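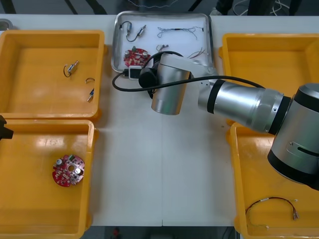
13th October

Follower scrape, mayoral race, Hirix region. Running again since the morning, died once at the Eskildsen account, restarted by hand. Log says timeout, I think rate limit. Put the wait up to 8 seconds between pages and it got through.

Where we are: Zevadov campaign has the bigger following on the short video app, Eskildsen bigger on the photo one. Same as last week. Growth is the intresting bit. Eskildsen flat for days, then a jump overnight, then flat again. Looks bought or looks like one clip got picked up somewhere. Can't tell from counts alone. Need the timestamps on new follows and we don't get those.

Checked the obvious thing - did they post anything the evening before. Yes, a clip of the candidate trying to fold a pram on a bus. Lots of shares. So could well be real. Left a note in the sheet, colour is yellow for "has an explanation, not proven". Please stop using yellow for "ask Ea", I've changed all of those to blue.

Disappearing posts: still the hole in the whole thing. We only catch what's up when the collector comes by. Was every 4 hours, so anything taken down early is gone for us. Tried every 2 today on both campaigns. Storage fine, but the labelling queue doubled and I'm the only one on it. Going back to 4 overnight and 2 during the day, see how that feels by the end of the week.

Labels. Went through the backlog with Ea Juhl after lunch. We agree on attack / policy / event nearly all the time. We do not agree on "personal". Ea puts anything with a family member in there. I had the school gate video under policy as he spends the whole clip on crossing guards and the kid is just standing there. Decision: label goes by what is said, not who is in it. If no speech, go by the caption. If no speech and no caption, personal. Means redoing everything tagged personal back to March, sorry. I'll do Zevadov, Ea does Eskildsen, then swap a handful and compare.

Muson (the tagging tool) lost my last batch again when the laptop went to sleep. Save before you get up!! Export still puts the dates in American order whatever you set in the preferences. Fix it in the sheet, don't fix it in Muson, otherwise it flips the ones that were already right. Did this to myself in the spring and it took a whole afternoon to unpick.

Called the Zevadov office about their own numbers. Friendly, no numbers. Said they "look at engagement in the round". Asked what that meant, was told someone would ring back. Eskildsen office did send screenshots of their dashboard, 3 of them, cropped so the date range is missing. Wrote back asking for the uncropped ones. Views on there don't line up with the public view counts, theirs are higher. May be counting replays. Don't use in the writeup until we know.

Age breakdown - stop asking me for it. We don't have it, the apps don't give it out, and guessing from profile pictures is not somthing I want our name on. If the writeup needs a line about younger voters it'll have to come from the phone survey, and the under-25 group in that is tiny. Would favour leaving it out.

Also the chart on the shared page has the two campaigns in near enough the same green. Changed Eskildsen to orange. Axis now starts at zero, the old one made a dull week look like a landslide.

To do
- redo personal labels (both)
- chase uncropped screenshots
- ring Zevadov again if no call
- write down the restart steps properly, at the moment they're in my head and on the back of an envelope
- check if the pram clip was reposted by any of the news pages, and what time

Collector going at 4 hours again now. Leaving it.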